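The Bright starter bench costs 3,000 a month, and for that you get two arms, two hands, a table and the promise that your lab techs can stop doing the boring stuff. I went to the Skoltthorpe demo in October wanting to know what "boring stuff" means. The brochure says sample handling. It doesn't say which samples. 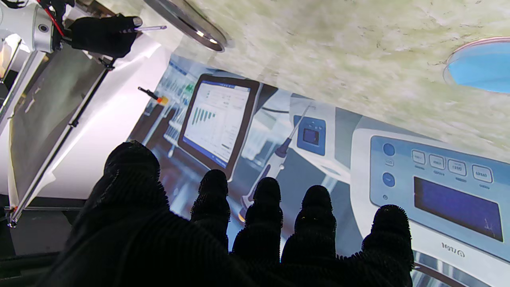 My first question was about the gloves. They're an extra, sold in packs of 8, and I couldn't get a straight answer on how long a pair lasts. Ritu Pathak from sales said it depends on use. Well, sure. So does my car.

Then there's the backdrop, a big printed lab. A picture of a centrifuge is very easy to work next to. I'd like to see a real one on the table before I sign anything, plus a rack of tubes with caps that stick. Picking up a light disc is fine, but I have a drawer of cheap tools that do one thing fine.

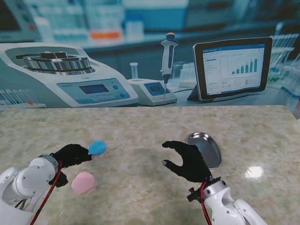 Oi-ling Cheng wrote in to say I'm being unfair, and that her group's 90 day trial paid off once they stopped asking it to do everything. She'd still haggle over the gloves.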